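# Driving lessons on a mud road

The yard at Bustthorpe was used for storage until the last tenant left, and its perimeter road has had no proper surface for as long as anyone at the site can remember. Wolto, which makes small wheeled inspection vehicles, leases it from Prundon by the quarter. The firm wanted a route with poor ground and plain walls, and was prepared to pay for both.

The work is the collection of demonstrations. An operator drives the vehicle by handset from one end of a route to the other. The vehicle stores what its cameras record, together with the steering angle and speed the operator asked for at each moment. A learning system is later trained to predict the second from the first. No map is supplied, and no rules are written for mud, kerbs or gates. Whatever the system comes to know about them has to be present in the driving.

By the end of September the team had 3223 usable runs. A run is a single passage along one leg of the route, and most last less than two minutes. A further 932 had been recorded and thrown out. The commonest cause was a gap in the log, where the radio link dropped and the steering record no longer matched the pictures. The second commonest was the operator stopping to think, which a person does for good reasons and a model copies for none.

Water takes up more of the labelling guide than any other subject. A puddle under an overcast sky returns the sky, and in a camera mounted low on a vehicle the result can be a pale patch with no readable depth. Early models treated such patches in one of two ways. Some drove straight through, having learnt that pale areas were open space. Others halted well short, as if the ground had ended.

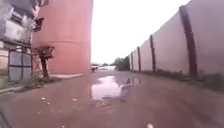

The guide now asks operators to choose a side before they reach the water and to hold that line until they are past it. Changing sides halfway is permitted only if the vehicle slips, and such runs are tagged so that they can be weighted separately. Operators are also told to cross shallow water on purpose in one run out of every 23, at walking pace. Without those crossings the system has no example of water that may be driven through, and on a road blocked from edge to edge it will wait for ever.

Walls present a duller problem. A long wall made of repeated panels and uprights looks much the same at one point as at another, and a model that judges its progress from the pictures can lose its place. Wolto's answer has been to start runs at irregular points along the wall instead of at fixed marks. The change added nearly a third to the time spent repositioning the vehicle. It also cut the number of test drives in which the model drifted towards the wall over a long straight, and the team regards the exchange as a fair one.

Then there are recoveries. A competent driver stays near the middle of the usable ground, so a record of competent driving contains almost nothing about its edges. Once a model strays there it has no example to follow, and small errors grow. The usual remedy is to have the operator steer badly with recording switched off, then switch it on and steer back. At Bustthorpe this is done at three distances from the road edge and on both sides. Ruts need the same treatment. A wheel that has dropped into one needs more steering than the bend alone would call for, and the correction has to be released early or the vehicle climbs out and swings wide.
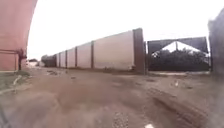 Barbier takes a different view of all this. The firm sells a simulator for yard and quarry vehicles, and its position, given in a written response to questions for this article, is that recoveries are the last thing anyone should be gathering by hand. Simulated ground can supply them by the thousand overnight, Barbier argues, and field time is better kept for checking the result. It adds that a single site teaches a model that site, “however many times you drive it”.

Wolto accepts the second point and has a second yard under discussion. On the first it is less willing to give way. It tried simulated recoveries in the spring and found that they transferred well on gravel and poorly on wet clay, where the simulated tyre gripped sooner than the real one did. A mixture of the two sources is now being tested, with the simulated share kept low for any leg that includes soft ground.

Collection continues from eight in the morning until the light goes. Batteries are changed after each block of runs and lenses are wiped at the same time, a step added after a smear of mud went unnoticed for most of an afternoon. Those runs were kept, in a folder of their own, and are used for testing only.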